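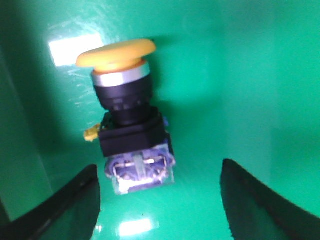
Mushroom-head push button, yellow cap, contact block at the bottom.

Jun 21, 2020

I have been asked more than once how I label and store small parts, so I am writing the system down. It took three attempts to get to a version I still use, and the first two failed in ways that may save someone else the trouble.

Version one sorted by physical type. Switches in one drawer, connectors in the next, fasteners below. This works until a part belongs to two types. A fused connector is a fuse and a connector. I put mine under connectors in October, looked under fuses the following spring, concluded I had none, and bought a second pack. When I finally merged the drawers I found 32 duplicate items of this kind.

Version two sorted by project. Everything bought for the Drollness amplifier went in a box marked Drollness, and so on. Retrieval was excellent while a project was open. After it closed, the box became a sealed archive of useful leftovers, and I could not remember which one held the spare relays. Shahnaz Patwary used the same scheme for her loom repairs and gave it up at 5 boxes. I lasted longer only because I have more shelf.

Version three ignores meaning entirely. Every drawer has a number, every bag has a number, and a plain text file maps one to the other. A line in the file looks like this:

0147 / drawer 12 / push button, panel mount, yellow / qty 2 / see 0148

The location is arbitrary. New parts go in whichever drawer has room. To find something I search the file for any word I might have used, which means the description can carry as many words as I like. The fused connector now has both "fuse" and "connector" on its line and lives in drawer 3 with some cable glands.

Some details that matter:

The bag number never changes and is never reused. If the bag moves, only the drawer field is edited. I broke this rule once and spent an evening opening bags.

Quantities are written down at the time of removal. I keep a pencil on a string for this. Above 200 pieces I write "many" and stop counting. Resistors and M3 washers are all "many".

Labels are printed on a Limano label printer using the matte tape. The glossy tape curls off polyethylene bags within a few months. Shahab Kermani uses handwritten tags and reports no curling, but his sevens look like ones and I have told him so.

The file itself is one file, sorted by bag number. I tried Undari, a small inventory program, and its search was fine. The export was poor – it dropped the cross-reference column and truncated descriptions. Text does neither. At 500 lines the file is still smaller than a photograph and opens on anything.

Drawers are the old Arsenault steel cabinets, bought used. The runners want a little wax every year or so. Two of the label holders are missing and I have used tape.

One open problem is parts that do not fit in a drawer. Heat sinks, transformers and lengths of extrusion are on the shelf with numbers like everything else, but "shelf" is a weak location when the shelf is three meters long. I have started marking it off in sections with masking tape. The sections are currently A through F, and the transformers span two of them. I will probably give those two bag numbers their own line for each section and see whether that annoys me.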